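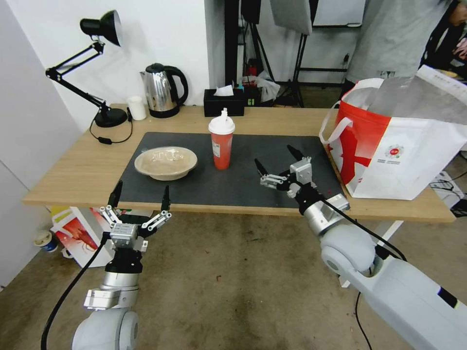
I quit buying my drinks out for the whole of March, and I did it because a budgeting book told me I'd feel rich by the end of the month. I do not feel rich. I have $46 more than I otherwise would have, and a sink that always has a coffee pot in it.

The book was lent to me by my sister-in-law, Teresa Keogh, who swears by it. She has sworn by other books. The central claim, repeated in nearly every chapter, is that small daily purchases are what stand between ordinary people and a comfortable retirement. Cut the iced coffee, invest the difference, wait thirty years. There's a chart. The chart goes up.

I've been suspicious of that chart since I was in my twenties, when a different book had the same one with lower prices. So this time I figured I'd run the thing for a month, write everything down, and see.

My usual habit is a large iced tea or coffee from Zoltlow on the way to work, three mornings a week, sometimes a fourth if the week is going badly. Those were the only purchases I cut. I didn't touch groceries or gas or the streaming stuff. I wanted to know what the drinks alone were worth.

First week was easy, the way the first week of anything is. I made cold coffee in a pitcher the night before and took it in a jar with a screw lid. It tasted fine. The jar leaked in my bag on Monday and took out a library receipt and half a pack of gum, so I wrapped it in a dish towel after that.

Second week I started noticing what the book leaves out. The coffee I make at home isn't free. I went through beans faster than I ever have, plus oat milk, plus I bought a second pitcher after the first one started smelling like old coffee no matter what I did to it. The book's math takes the full price of the cup and drops it straight into your investment account, as if you'd be drinking tap water from now on and liking it. When I took out what I'd spent at the store, the savings shrank a lot. The $46 is what's left after all that.

Now, $46 is real money. I'm not sneering at it. It would cover my phone bill, nearly. But in the same month I paid $317 to have the car's wheel bearing replaced, and no chapter in the book covers a wheel bearing. The same goes for rent, or my dental plan, which went up in January with a cheerful letter. If you drew a picture of where my money goes, the drinks would be a thin line you'd have to squint at.

Teresa's answer to this was that it's about the mindset. Once you get control of the small things, the big things follow. I asked her how the rent was going to follow. She said I was being difficult, and she may be right, but I'd still like to hear how it works.

I also tried the app the book recommends you pair with it, or one like it anyway. Mine was called Wiratura, and it sorts your spending into colors. Anything from a coffee place goes red. My car repair came up green, for "essential," with a little check mark, as if I'd done well. I deleted it in the third week when it sent me a notification at 6:40 in the morning asking if I was "proud of yesterday."

Here's something I didn't expect to miss. The Zoltlow stop takes maybe five minutes, and on most days it's the only five minutes between leaving the house and sitting down at my desk when I'm not doing something for somebody. The guy at the window knows my order. We talk about the weather or his knee. I can't put a price on that, and I'm wary of people who claim they can, including the ones who'd call it "self-care" and use it to sell me a bigger size. It was just a nice part of the morning and I noticed when it was gone.

A couple of things I'm keeping. The pitcher stays, because the coffee is decent and on weekends I'd rather not put shoes on. I've dropped the fourth trip on bad weeks, too — I looked back at my notes and those were the ones I barely remembered drinking.

The other three are back as of this week. The $46 went into savings, where according to the chart it has a big future ahead of it. I'll check on it in thirty years.

If anyone has done this for longer than a month and kept receipts for the groceries as well, I'd like to see your numbers. Please include the milk.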